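Reading time: 2 min

Mon 10 February. Ploststead workshop, play kitchen set, entry 11.

The set was laid out on the grey table for the sorting activity. Katalin Katona requested that the frying pan be kept in use, as the toy pans supplied in October were too small for the corn. The handle is to point to the right at the start of each round. 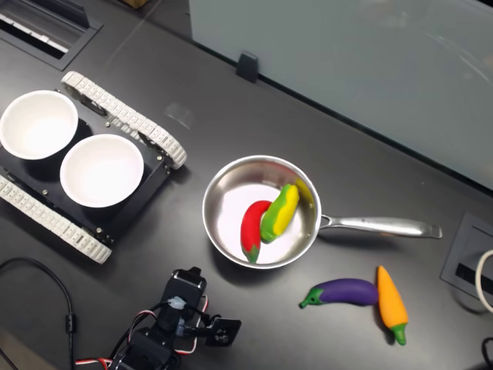 Pan with pepper and corn; two vegetables still on the table.

The white bowls are to remain empty until the pan has been filled. Koen Van Acker proposes a larger pair from Wustel - no decision has been taken. The toy vegetables should be wiped and returned to the Hurkis box at the close of the session.

Outstanding: label for the box lid; second cloth; confirm the table booking with Ngau.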